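3.2 Door Leaf Condition and Perceived Draft

The second part of the survey dealt with interior doors. Complaints about drafts in older apartment blocks are usually assigned to windows, and the retrofit programs in Zerstead and Sistby both followed that pattern: window seals were replaced first, and interior doors were left out of the work plan. Responses collected in February suggest that this left a good part of the problem in place. Of the 239 households that returned a usable form, 119 named an interior door as a source of moving air, and many of these had already received new window seals.

Three door properties were recorded for each dwelling: the gap at the threshold, the fit of the leaf against the stop, and the surface finish. The threshold gap was measured with a stepped wedge at the hinge side, at mid-width, and at the latch side, and the largest of the three readings was kept. Fit was scored by a paper-strip test at nine points along the stop. Finish was noted only as painted, stained or bare. Mazandarani used a similar scheme but averaged the threshold readings, a choice that hides the effect of a sagging leaf. A leaf that has dropped at the latch side can show a small average gap and still leave a clear path for air near the hinge.

Dark-stained wood was treated as a separate group in the analysis of appearance ratings. Respondents tended to rate stained joinery as heavier and tighter than painted joinery with the same measured gap. The effect held after adjustment for building age and floor level, although it was weaker in Sistby, where stained doors are less common. Figure 4 gives rendered interior views with dark wood and plain gray surfaces.
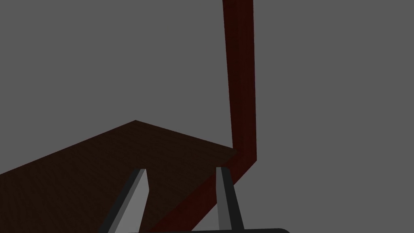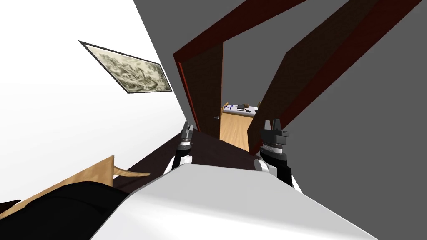
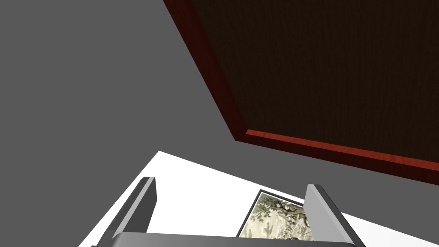
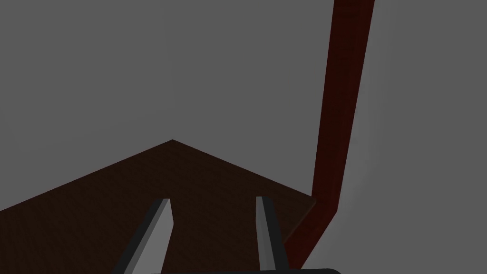

Figure 4. Rendered interior views, all from one setting.

Ratings were given on a seven-step scale from "very drafty" to "not drafty at all." Each respondent rated every interior door in regular use, and the lowest rating was carried forward as the dwelling score. Bathrooms with mechanical extraction were scored separately, as a running fan pulls air under the door whatever the state of the leaf. Forms with only one rated door were kept if the dwelling was a studio and dropped otherwise.

The relation between gap and rating was not linear. Ratings changed little at small gaps, then fell sharply once the gap was wide enough for air movement to be felt at ankle height by a seated person. Beyond that point a further increase made almost no difference. Hatley reported a similar step in a chamber study with around 200 subjects, but placed it at a wider gap than we found – a result that may reflect the carpeted floor used in that work. Most of our dwellings had hard floors.

Fit against the stop mattered less than expected. Doors that failed the paper-strip test at several points were rated only slightly worse than doors that passed at all of them, provided the threshold gap was small. The exception was doors opening onto an unheated stairwell or entry hall. For these, poor fit at the latch side was the best single predictor of a low rating, and respondents often described the sensation as cold air at the neck or shoulder.

Two limits should be noted. The paper-strip test depends on the force used to pull the strip, and although all readings were taken by the same observer (B. Azimi), no force gauge was used. Room temperature at the time of rating was also self-reported. Both points are taken up in Section 5, together with the repeat measurements made in the Zerstead block after its heating controls were replaced.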